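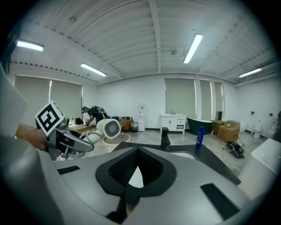

Efren asked me last week why his paper snowflake fell into two pieces the second he opened it up, and wasn't a snowflake supposed to stay together? Great question, and I have wrecked plenty of them myself!

It's all about the folds. When you fold paper, you stack it up in layers, and your scissors go through every layer at once. So one little snip turns into lots of holes, all matching. Fold a square in half, then in half again, and you've got 4 layers. Fold it once more and you've got 8. (Go past that and it gets really hard to cut – my hand aches just thinking about it.)

Now look at your folded edges. Those are the bridges that hold the snowflake together. You can nibble little shapes out of them, as many as you like, but if you cut right across from one folded edge to the other, snap! The bridge is gone, and the middle drops out. I'm pretty sure that's how Efren's came apart.

Want to try it? Use thin paper, because thick craft paper gets bulky fast. Draw your shapes in pencil first and leave a bit of fold between them. Triangles make spiky holes, and half a heart drawn on a fold opens up into a whole heart, which is still my favorite thing to cut. Then unfold it slowly – the thin bits rip easily. If it's wrinkly, press it inside a big book overnight.

I tape mine to the kitchen window, even in August.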